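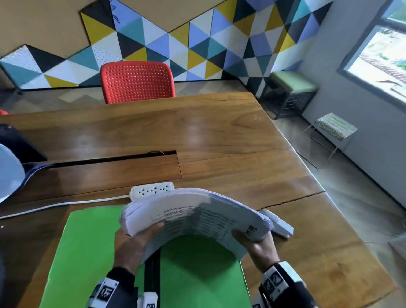

Best way to file old paperwork for a residents' association?

Posted by Murali Kulkarni

I've taken over as secretary for our block and been handed three boxes of minutes, insurance letters and lift contracts, in no order at all. The oldest go back 18 years. Do I sort by year or by subject? And how much of it can go? I've got one cupboard shelf and a few card folders. The AGM is in January and I'd like to be able to find things by then.

Mohandas Panicker

Subject first, then date within each subject, newest on top. People ask "what did we agree about the roof", they don't ask "what happened nine years ago". The exception is minutes — keep those in one run by date and never split them up.

Don't throw out minutes, the lease papers or anything about building work. Old quotes you didn't accept can go, and so can duplicate copies, of which you will have plenty. For insurance, ask your broker before binning anything, as old claims can come back.

Write the contents on the front of each folder in pencil. You will change your mind at least once.

drollameck866

scan it all and shred it. took me 2 weekends

Hegde

I wouldn't shred signed originals, whatever the scanner can do. Otherwise agree with Mohandas. Take the staples out of anything going into long storage, they rust and mark the pages. Our lift contract had been stapled to a window cleaning bill and it took me a whole Tuesday evening to find it.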